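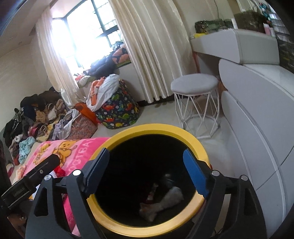
About Pelupessy Seed & Pulse

We sell seed for chickpeas, lentils, cowpeas and a few beans that have never once been fashionable. If you came for corn, the people down the road have plenty, and they also have a nicer parking lot.

Farah Jugah started the company after eleven years of telling other people's customers what to plant. She rented a field outside Lendanis, put in 169 small plots of cowpea, and lost most of them to deer by July. The survivors became Vistivari, still our best seller and still, as far as the deer are concerned, delicious.

These days we keep 289 lines in the seed store and grow out a share of them each summer. Most go nowhere. A lentil called Devano went somewhere – it stands up well, ripens evenly and cooks in the time it takes to find the lid of the pot. We are a little smug about Devano.

Our customers are mainly growers with fewer than 400 acres, plus some gardeners who order one packet and write us very long letters. We answer the letters, usually in winter.

Every lot is germination tested before it ships, and the result is printed on the bag. If a lot tests badly we don't sell it. We eat it, and staff lunches can get repetitive.

The office opens at 8 a.m. The phone gets answered somewhat later, especially at harvest.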